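Wanted: People Who Fold Laundry (and People Who Think They Don't)
Posted 27/09/2018 by Imelda Mangubat, Trodska

We are looking for 13 adults to come in and fold clothes for us. Before you roll your eyes, I rolled mine too. I have read plenty of articles promising that a new way of folding will give me back my weekends, and I have yet to get a weekend back.

That is more or less why we are doing this. The Nomenness folding study looks at how people handle ordinary clothes at a table, and whether any of the popular methods hold up once you leave the T-shirt section of the instructions. My own guess is that most of them don't. Crisanto Castillo, who designed the sessions, disagrees with me, and he gets to write the report.

What you would do

You come to two sessions, one week apart. At each one you stand at a white table and fold what you are given. Most of it is soft knit stuff: sweatpants, T-shirts, a hooded top or two. In the first session you fold the way you do at home. In the second you get a printed method and try to follow it. Afterward there is a short talk with Remedios Dumlao, who will ask what annoyed you. Please tell her.

Each session takes 97 minutes on the schedule. I would plan on two hours, as I have seen our schedules before.

Who can apply

Anyone over 18 who can stand at a table for a while and does laundry at least now and then. You don't have to be neat. We already have enough neat people signed up from the July call, and they all fold the same way. If you stuff things in a drawer and shut it with your hip, we want you more.

You can't take part if you work in a laundry, a clothing store or a hotel. You also can't take part if you sell a folding board, a folding course or a book on the subject. Yes, this came up.

A word about sweatpants. Every guide I've read says to lay them flat, put one leg over the other and smooth them out, as if that were one step. Long knit pants take up most of a table and the layers like to overlap unevenly – there is usually a flap that goes its own way. Expect to spend a good part of your session on them.

Gray knits on the white table:

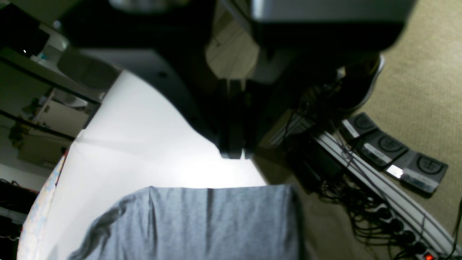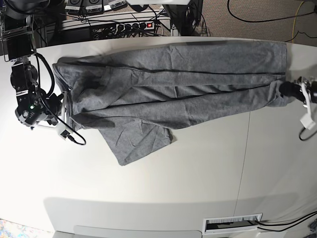 Pay is a gift card after the second session. There is nothing for coming to only one, so check your calendar first. Parking behind the Panganiban building is free but tight.

To apply, send your name, a phone number and a few lines on how you fold at home to Phyllis Dawber at the front desk. Please skip the essay about how tidying changed your life. She has 3 of those already.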